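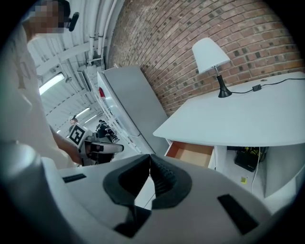 We use cookies to remember your settings. Accept | Manage

Speaker notes - "The Desk Drawer Talk," Clovville library, evening session

Okay, hi everybody, thanks for coming out! Wait for the chairs to settle. Mention the parking thing.

Start with the drawer. I love a desk with a drawer and an open cubby next to it, because the two want different stuff. Drawer is for small things you'd hate to look at - stamps, spare keys, tape. Cubby is for what you grab daily. Mix them up and you're digging by September (ask me how I know, then tell the Kirnton story, keep it short).

Next, the lamp. One lamp with a plain shade is plenty. Run the cord along the back, and put the switch where your hand lands without looking. I moved mine three times!

Slow down here. Elīna Žukauskas asked me last time about cost. I spent some 100 dollars on my whole corner, and the Dindby people quoted me 717 for a built-in. Pause for the groan.

Then everyone empties one pocket or bag onto the table and sorts it, drawer or cubby. Give them till 7:30. Snacks from Bite are by the door.

Related
Cords and how to hide them
Shelves for brick walls
Kirnton swap day notes

Last updated: September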